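Drulby plush bedspread and matching small textiles

Rondon home textiles / Bedroom / Bedspreads and throws

Item no. 841
In stock at the Redura warehouse
Sold by the piece

The Drulby is a large bedspread for people who like to have a proper pattern in the bedroom. The ground is white and soft, with big leaves and flowers in grey and mauve, and there is dark red in it as well, so it does not look cold in winter. We have sold it for three seasons and it is still the bedspread that customers ask for most often by name.

It is meant to be used every day. You can sit on it, put your folded clothes on it, let the children lie on it with their books. In the evening you can keep it on the bed as an extra cover, or fold it to the foot end. Folded twice it fits on a normal wardrobe shelf, but please do not press it under heavy boxes for many months, because the pile will need some time to come up again.

Details

Size: double bed. It hangs over a little on both sides, how much depends on the height of your mattress.
Surface: plush, printed
Colours: white, grey, mauve, dark red
Underside: smooth, plain
Care: machine wash at 32 degrees or the nearest lower programme of your machine
Packed in: a reusable bag with zip

What goes well with it

Many customers write to ask which pillowcase they should take. Our advice is to stay with a pale ground and a small print. The bedspread has large motifs, and a second large motif on the pillow makes the bed restless. A pale pinkish case with little brown spots is a good choice — it has some warmth and it does not fight with the flowers. If you prefer plain colours, take cream. Pure bright white can make the ground of the bedspread look a bit grey beside it, especially in a room to the north.

For the small pieces you can be more brave. The Kołodziej cushion covers are thick woven covers with pink and mauve flowers on a dark outline, and a little gold-yellow in the thread. They are heavier in the hand than a cotton cover and they keep their shape also when the cushion inside is not new any more. They are sold without filling. We offer them in sets of 2.

Washing and drying

Wash the bedspread alone or with other light things. It takes up much water, so a small machine (under seven kilos) will not rinse it well. In this case a laundry service is better. Use a liquid detergent and only half of what you normally use. No softener, it makes the pile sticky.

Dry it flat or over two lines. In good weather it needs one day. The tumble dryer is allowed on low heat, but take it out while it is still slightly damp and shake it strongly two or three times. After this you can brush the surface by hand in one direction.

Do not iron the plush side. The woven cushion covers can be ironed from inside out, with a cloth between.

A few loose fibres in the first wash are normal. If you find a pulled thread in a woven cover, do not cut it. Push it to the wrong side with a blunt needle.

The bedspread on the bed, with other textiles
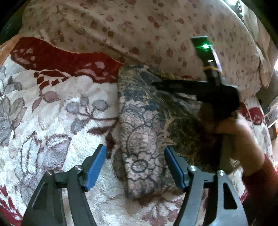
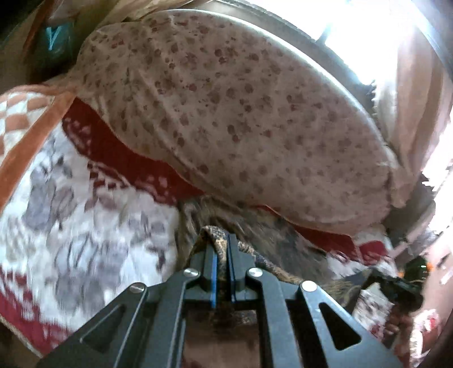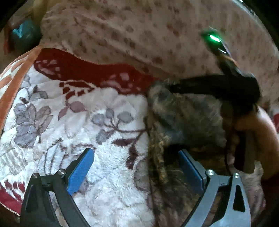
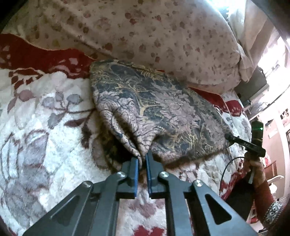 Delivery and returns

We send from Monday to Friday. Orders which arrive before noon go out the same day. The bedspread travels in its bag and in a carton, and the carton is quite large, so it will not go in a parcel locker. Please choose home delivery or a collection point with a counter. Cushion covers alone are sent in a padded envelope.

You can send back an unwashed article within 32 days. Put in the return slip and write the reason in one or two words, it helps us. We cannot take back covers after washing, also when they were washed only one time.

For September we had a delay with the Kołodziej covers. The new lot is now in the warehouse and all waiting orders have been sent. In this lot the gold-yellow thread is a little darker. If you want to add to covers which you bought earlier, write to us first and we will look if there is still something from the old lot.

Questions about the articles are answered by Zbigniew Michalski, extension 910, in the mornings. He can also cut a small sample of the woven fabric for you and send it by post.

Page last changed: 2023-10-03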